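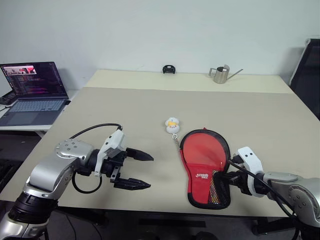
Usik paddle case, red/black. 4 stars

Bought this for my kid's club bag after the old sleeve split down the side. $38 with shipping, so not cheap for something that holds a paddle.

Good stuff first. It's a shaped case, round at the top and squared off where the handle goes, so the paddle doesn't slide around. Red see-through panel on the round part. I like that more than I expected, you can tell if the paddle is in there before you leave the house. We have driven to Ekness without one. Twice.

Mesh pocket down at the bottom corner is handy and it's what sold me. Netting has held up fine so far, no snags. Wouldn't put keys in it though.

Black piping on the bottom corners still looks neat. The red shows dirt fast but wipes off with a damp cloth.

Now the gripes. Zipper was stiff the first couple weeks, had to work it back and forth. Pull is small too, bad with cold fingers. I'd of liked a bigger one. And one paddle is the limit, tried forcing in a second and the zip wouldn't close. If you carry two get the Manier double, my brother has it, bulkier but roomy.

We hung a little white plush charm on it by a chain so it doesn't get mixed up with everybody elses at practice. Cute, does the job, gets caught on the bag strap now and then.

Would I buy again, yes, probaly on sale. Last one was an Arai sleeve for half the money and it didn't make it to April. Minus one star for the zipper.

Posted March 21, 2025
38 people found this helpful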